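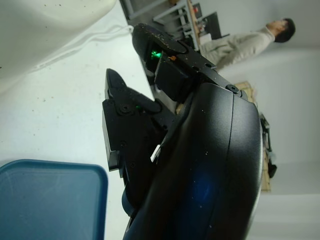
The white table and the blue tray

17/02/2023

I wanted to write about my work table for a long time, and every time I started I looked at the table and decided to clean it first. Then it was clean and there was nothing to write. So today I write before cleaning.

The table top is white. When I chose it I thought white would make a small room lighter, and this is true, but white also shows everything. Small dark specks, smudges, the dust which falls from I don't know where. On my old brown desk in Flotholm I could go a whole month without wiping and feel like a tidy person. Now I see each crumb. My sister says that it is good for my character.

The blue tray came later. It has a raised rim and rounded corners, and the inside is a lighter, teal sort of blue which lets some light through. I bought it for 5 euros in a shop called Lokier that sells a bit of everything, mostly things for the kitchen. I believe it is meant for serving drinks. I use it for whatever is small and likes to roll: screws, pencil ends, the caps of pens. Before the tray I lost up to 15 screws in one winter, and I found most of them with my bare feet.

And then there is the white cable. A thin white cable on a white table is a foolish combination, I admit it. I pull it with my sleeve, I put cups on it. I tried to fix it at the back with tape, but the tape left a grey line that I had to rub for two evenings. At the moment it simply goes across the table where it wants.

How I clean it

I tried several ways, and this is the order that I keep now.

First I take everything off, also the tray. It is tempting to lift one thing, wipe under it and put it back, but then the dirt only travels around the table. Everything goes on the chair or on the floor.

Then I use a dry brush. I made the mistake of starting with a wet cloth for many months, and the dust became a kind of thin grey paste that dried in stripes. The brush is an old one for painting walls, very soft, and I go always in the same direction, towards me, with the bin under the edge.

After this comes the cloth, with warm water and one drop of washing-up liquid. For smudges that stay I had some success with Skurkelix, a cleaning paste which smells of lemon and a little of hospital. You need very little of it – the size of a pea is enough for the whole table.

The tray I wash in the sink like a plate. Dirt likes to sit in the rounded corners, so I use an old toothbrush there.

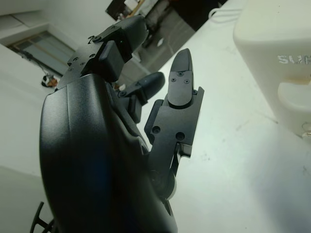
What I would like to change

I am thinking of a mat for the side where I work the most. In May I visited a small workshop in Âu where all the tables had grey mats, and the grey was very kind to the dust. A white table with a grey mat is perhaps a compromise, though I am afraid that I will then stop cleaning under it.

The cable should go under the table one day. I have bought 12 small clips for it, and they have been lying in the blue tray for seven weeks, so I suppose the tray is at least doing its work.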